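The Kitchen Trial

The man from Jelier said it would clear a breakfast table by September. My aunt wrote that down on the back of the gas bill, with the price, 2564, and underlined both.

He had a film to show us. In the film a machine picked up a cup, and then there was a cut, and the cup was in the sink.

"What happened in the middle?" my aunt asked.

"Editing," he said.

She had worked 32 years in the canteen at Sowa and had seen a potato peeler arrive with a brass band. It went back to Drutska in a crate. She still had the knife they gave her to use instead — she kept it in the good drawer.

He slid his tablet across to her, open at the next page.

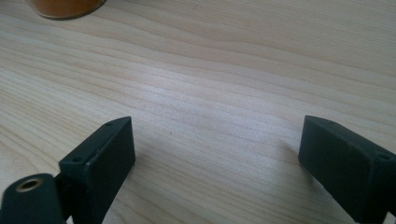 "Can it do the breakfast things yet, by itself, in a kitchen like mine?"

"Some of them, on a good day, with a person standing by."

"I already have a person standing by," said my aunt, and she looked at me until I got up and started on the plates.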